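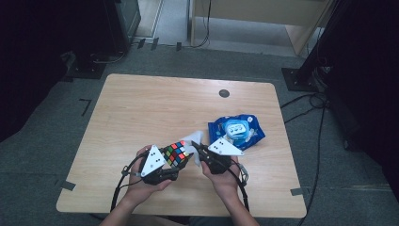
Notes for the October 16, 2026 talk, 25 minutes plus questions
Title slide: Renaming the Streets of Zandska

Slide 1. Start with the map, no introduction. Let people look at it for a few seconds. Say: this is the town in the year the two parishes were joined. Every street with a duplicate name is in red. There are 23 red pairs. Two Mill Streets, two Church Lanes, two streets just called Back Road.

Then say who I am. Kimie Amano, I work on place names, mostly street names, mostly small towns.

Slide 2. The problem for the post office. Letters went to the wrong side of the river and came back days later. Read the complaint from the baker, first paragraph only. The second one is long and is all about his brother.

Slide 3. How the council went about it. They wrote to every household on a duplicate street and asked for suggestions. 798 letters sent, 277 answers. Say that this is a good return for the period. Don't go into the comparison with Skener unless somebody asks. Skener used a public meeting and the minutes are missing.

Slide 4. What people suggested. Keep this moving.
- Names of trees, by far the most common
- Names of former owners of the land
- The old name with "Upper" or "Lower" added
- One household asked for no name at all and wanted to be reached by house number and "the hill"

Pause on the Upper and Lower names. People on the flat side objected to "Lower." Four of these went through anyway and three were changed again within ten years. The one that stayed is Lower Um Street, named for the stream. I pronounce it "oom." The stream was already called the Lower Um at that point, so residents had no reason to complain.

Slide 5. Photo of the old enamel sign. Point out the screw holes. The same plate was turned over and painted on the back. The town reused 445 plates this way, going by the workshop ledger. The ledger covers replacements as well as renamed streets, so this number is larger than the renaming alone would need. Say this before anyone asks.

Slide 6. Who kept using the old names. Main point of the talk, slow down.
Delivery drivers switched first. Shops took longer, and some had both names on their receipts for years. The Widard hardware store still printed the old address on its paper bags in April of the year it closed. In interviews, people born after the change used old names for bus stops but new names for their own addresses. Play the clip (40 seconds). If the sound fails, read the transcript on the back of this page.

Slide 7. What I still don't know. Whether the tree names were planned as a group. Elm, Ash and Linden are next to each other, but they were approved at three separate meetings. The letters for the east side are being scanned now.

Slide 8. Sources and contact. Leave this up during questions.

Likely questions:
Cost of the signs: not in the ledger, only the paint.
Were any names refused: yes, two, both for living people.
Can people see the letters: yes, by appointment, names covered.

If short on time, drop slide 4 after the list and skip the clip.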